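Sixty demonstrations and a plate of fruit

I keep getting sent the same kind of video. A robot folds a shirt, or wipes a counter, and in the corner it says the thing was "taught by people." The part I want to see is the teaching, and that usually gets four seconds.

So in April I said yes when the folks at Nindwood let me come by and have a go. They use the handheld kind of gripper. You hold one in each hand, a camera rides along on it, and you do the chore yourself while it records. No robot in the loop at all until later. Culus, the program that takes in the recordings, is supposed to work out what your hands were up to and pass it on to an arm.

My job was fruit. Pick one up, set it down somewhere else on the plate, let go, back off, start over. I did 60 of these, and 2 of them were good enough that I'd show them to anyone.

The trouble starts with the fingers. I have a lifetime of practice picking up a cherry tomato and none of it carried over. There's no feel in a pad at the end of a linkage. You watch the tomato, you squeeze, and you hope you stop in time. A mandarin is easy because the peel gives you something to hold. Plums roll. Dates hide behind whatever you're holding, and by the second hour I was steering around my own tool more than I was reaching for anything.

Which makes me wonder what is being learned. I was slow and fussy, and I developed a little wiggle before every grab that has nothing to do with fruit. If the machine is copying me, it gets the wiggle too. I asked, and was told it washes out with enough data. How much is enough? The set I was adding to had 1,763 recordings in it already, and the answer was still "more."

I've tried the other way, at Nkosi, where you drive a real arm from a controller across the room. That was worse for my nerves but at least you find out right away what the arm can't do. With the handheld kind you can make moves no arm could follow and not hear about it for weeks.

Standalar says they need 6 demonstrations for a new task. I'd like to watch them do it with a plate they haven't seen, in someone else's house, with the sun coming in.

I'm going back next month for cups.

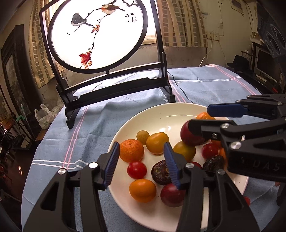 Two grippers over the fruit plate. The mandarins are the easy ones.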